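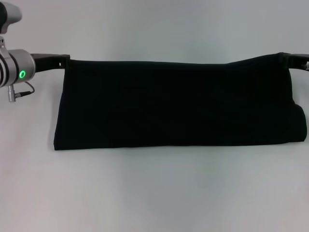 A black cloth held by its upper corners over a pale surface, the right side bunched and curling outward and downward.

The Black Cloth

By Yoga Goh

Kenneth Menzies keeps his black cloths in a drawer by themselves. The whites are on open shelves, the colored napkins are in bins by the door, and the blacks are in the third drawer down with a sheet of tissue over them. He runs the finishing room at Nasution, a linen service in Ikosthorpe that washes, folds and delivers for restaurants and hotels, and he has worked there for 22 years.

I went to see him in March with a problem from my own kitchen. I own black napkins and a black tablecloth, bought because I thought they would hide stains. They hide red wine well. They do not hide flour, cat hair, candle wax, paper towel lint, hard water or any fold I have ever put in them. After a year they had gone a brownish gray along the creases and I had stopped using them for company.

Menzies looked at one of the napkins I had brought and turned it over twice.

"You iron on the front," he said.

I do. He handed it back.

Black is the hardest color to keep in a linen room, and the reasons are mostly physical. A white cloth picks up lint too, but the lint is usually white. Detergent that has not rinsed out dries pale, so a white towel carries it without showing it. On black every bit of residue reads as dust. Then there is wear. A fold line is a place where the same few threads rub against each other, the shelf and the next cloth in the stack, and the dye goes from those threads first. Press the fold hard with an iron and it goes faster. Press it with the iron directly on the right side and the surface can turn shiny, and shine does not wash out.

The room where all this gets handled is long and bright, with two tables down the middle. The tables are covered in a pale laminate that Menzies chose himself when the old ones were replaced. You can't inspect a black cloth on a dark table, he says. The edges disappear. On a pale one you can see right away if a side is longer than the other or if a hem has rolled.

The rolled hem is the thing he talks about most. A cloth comes out of the dryer with a corner tucked into itself, somebody folds it that way, and the roll gets pressed in under the weight of the stack. By the time it reaches a dining room there is a ridge down one side. The fix takes a few seconds if you do it before folding. You take the cloth by two neighboring corners, pull the top edge straight and let the rest hang. Gravity does most of the work on a napkin. On a tablecloth you need a second person, or a clean table to lower it onto.

He lets it hang, looks at the bottom edge, and gives it one shake. Not a snap. People like to snap a cloth because it sounds good, and it throws lint all over the room, which then lands on the next black thing. If a side is still curled he lays the cloth down with the curl facing up and opens it outward with a flat hand, from the middle to the hem.

I tried it. My first attempt came down crooked because I had pulled one corner higher than the other. Menzies told me to watch the top edge and forget about the bottom. If the top edge is level and the cloth was cut square, the bottom comes out level too. If the top is level and the bottom isn't, the cloth has shrunk out of shape and no folding will help it.

Plenty of them have. The day I visited, Nasution had 1850 black napkins in circulation, and 819 of those were due to be checked for shape and color that week. A white napkin that fails can be bleached, boiled and tried again. A black one goes to the rag pile or is sold off as a cleaning cloth. Menzies doesn't redye. He tried it years ago on a batch for a hotel, and the hems, which were sewn with a different thread, came out a different black from the middles.

That is the other trouble. There is more than one black. Put two napkins from different orders side by side on a white table and one will look blue and the other brown. In a dim dining room no guest would notice. At a lunch table by a window it is plain to see. So the blacks are kept in their own batches, washed together from the first day so that they fade together, and never topped up one at a time. When a batch gets too small for a full service, the whole batch is retired.

For the home, Menzies thinks this is the best advice he has. Buy all the black cloths you will want at once, and wash all of them each time, including the ones you didn't use. It feels wasteful, and he admits it is a little more water. But if you use four out of a set of eight for a year, you own two sets of four.

The washing is simple enough. Cold water, inside out if there is an inside, half the detergent you would normally pour and an extra rinse. No towels in the same load. No fabric softener, which leaves a coating that holds lint. He is not strict about brands. His room happens to use a liquid from Brornitz that comes in drums, and at home he buys whatever is cheap and unscented.

Drying is where he gets strict. Black cloths come out of the dryer while they are still slightly damp, and they get hung or laid flat at once. A black cloth that sits in a warm heap for an hour will have creases that only a hot iron can move, and the hot iron is what you are trying to avoid. If you have a line, use it, in the shade. Clip the corners and not the middle, so that the top edge stays straight and the clip marks end up where they will be hidden.

If you do have to iron, iron the back. Medium heat, a thin cotton cloth in between, and lift the iron between passes. Menzies keeps an old pillowcase for this at home.

Then the fold. Nasution used to fold its black napkins in quarters with sharp creases, the same as the white. About half the complaints the finishing room got on black were about those creases going gray, so they changed. Now the napkins are folded in three, loosely, with no pressing afterward, and every second wash they are folded the other way around. The creases move and the wear gets shared. Tablecloths are rolled on cardboard tubes. The tubes come from Zastel, a carpet store two streets over that is glad to be rid of them.

I asked if rolling was worth the trouble for someone with a single tablecloth and a crowded closet.

"Do you have a gift wrap tube?" he said. "Then it's worth the trouble."

A tube stands up in the corner of a closet and takes less room than a folded cloth on a shelf – I measured mine when I got home. Roll with the right side in so the outside takes the dust. Tie it with a strip of the same fabric or something soft. Rubber bands leave a mark.

There was one more thing in the third drawer, a flat brush with short bristles, the kind sold for suits. Menzies uses it on cloths that have already been washed and folded, right before they go out. One direction only, from the hem toward the middle, then off the side. Sticky rollers work, but he finds that they leave a little glue behind and the cloth picks up twice as much the next time. He has worn out several brushes and says the cheap ones are fine.

I've followed most of this since the visit. I washed all eight napkins together with an extra rinse, and hung them on a rack in the hallway by their corners. Four are darker than the others, and they will stay that way. The tablecloth has faded lines where the old folds were. Menzies suggested using it with the pale side of the table showing around it and a runner down the middle, over the worst of the lines, and for dinner with the lights low it looks all right.

The shiny patch on the napkin I took him is still there. He offered to try steam on it and I left it with him. When I called a week later he said it was a little better, and that he had put it in the drawer.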